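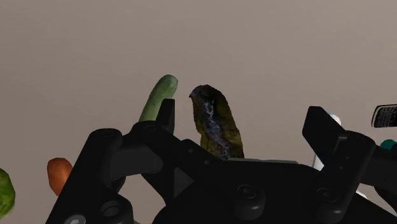 Shagufta Talpur asked whether the gripper would have to learn every shape of cucumber there is, or whether at some point it would get the general idea. She got a laugh from the back of the room, and then a long answer.

The question came up twenty minutes into the open day at Flemavar, a small firm that writes software for sorting and packing produce. The company rents the upper floor of a former shoe warehouse and lets the public in once a year, usually in July. This year's visit was pushed back to 1 December 2021, and 49 people signed up for it. They got coffee, a name tag and a seat in front of a large screen.

Most of the morning took place on that screen. Flemavar trains its grippers in simulation before any real arm is allowed near real food. The vegetables are rendered, and so is the black gripper that goes after them. The view shown to visitors is set low and close, just above and behind the mechanism, so the fingers stand up in front of you and the produce waits on the far side. A pale green cucumber stood behind the left finger, and next to it a darker, mottled thing that people in my row took for a pickle or a small eggplant. The gap between the fingers was empty.

Aslak Dahlgren ran the demonstration. He has been with Flemavar since it had two desks, and he talks slowly and uses a laser pointer more than he needs to. The program is called Plornent. It sets up a group of objects, picks one, tries to close the fingers on it, and scores the attempt. Then it clears everything away and starts again with a new group. On an ordinary night it gets through 700 of these rounds.

"The misses are what we look at in the morning," Dahlgren said. He played several of them. In one, the fingers closed too high and the cucumber tipped over. In another, the gripper pushed a carrot along in front of it for a while and never got hold of it.

His answer to Talpur was that the firm had started with 372 models of fruits, vegetables and household items, and that adding more had helped up to a point. What helped more was changing the ones they had. A cucumber can be bent a little, made longer, or stood at a different angle, and the program treats each version as a new problem. The household items are in there because a packing table is never as tidy as the plans say, and the gripper has to leave them alone.

Talpur wanted to know about soft things. Tomatoes, she said, and ripe pears. Dahlgren said those were still hard. The simulation handles a firm vegetable well and a soft one poorly, and a bruise doesn't show up in the score at all. For now, soft produce is tested only on the real machine, at low speed.

That machine is called Gato, and we were taken to see it after the break. It sits behind a clear screen at the far end of the floor. Visitors stood in two rows while it moved zucchini from one crate to another. It dropped one. An engineer picked it up, wiped it and put it back in the first crate, and the arm went on.

The first customer for the system is Hồ, a family-owned produce wholesaler that packs mixed vegetable boxes. A trial is planned on one packing line, and the target is 70 boxes an hour. People will still fill in the leafy greens by hand.

Before we left, Dahlgren put the simulation back up and let anyone who wanted to choose the next object. Talpur went first and asked for the cucumber.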